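Gerville repair and reuse fair comes back in February, with more room this time

The Gerville reuse fair will be back in February, and if you came last winter and spent most of your visit squeezed up against the coat rack, you will be glad to hear it is moving to the old Rosales furniture store on the main street. The store has been empty since the family retired, and its new owners have kindly offered the whole ground floor for the day — heat and lights included, and in February that counts for a lot.

Anyone who has been before will know how it goes. You bring along the things that have been sitting in a drawer or out in the garage, and you leave them for somebody who can put them to use. Jars, buttons, yarn, picture frames, party supplies left over from a graduation, all of it is welcome so long as it is clean. Plastic cups and tubs have their own table, and the school art rooms get first pick of those before the doors open.

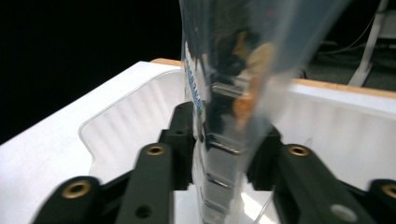 A clear plastic cup with blue lettering down one side.

Last year 407 people came through, a lovely turnout for a town our size, and 47 households signed up to bring things. The organizers would like to see more households on that list this year, and they have made it easier to join. There is no form to mail in anymore. You can simply call the library desk or stop by and leave your name, and they will save you a spot at one of the tables.

Small things go best when they are sorted ahead of time. 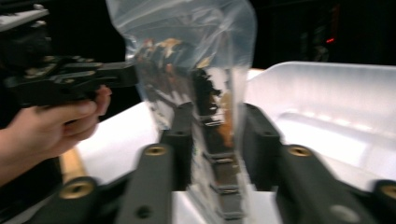
It makes the morning so much more pleasant for the folks setting up, and it means children looking for craft supplies can find what they want without tipping everything out on the floor (and yes, plenty of that went on last year, with a great deal of laughing). Bags, boxes and old cookie tins are all fine. A label is nice if you have the time.

The mending corner returns too, next to the front windows where the light is good. Expect sewing machines, glue, lamp cords and plenty of friendly advice, along with a long paper-covered table for the younger visitors. The Vidum bakery is sending over rolls and coffee again — come early if you like the cinnamon ones.

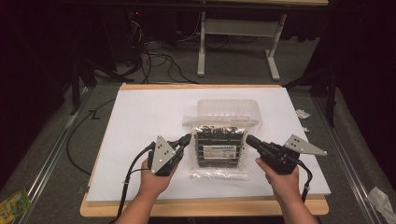

White paper spread over a light wooden tabletop.

Doors open at 8 in the morning and close at 2 in the afternoon. Admission is free. Parking is behind the store, with the entrance on Maven Street, and the side door has a ramp. Drop-offs will be taken at the library during regular hours through the end of January.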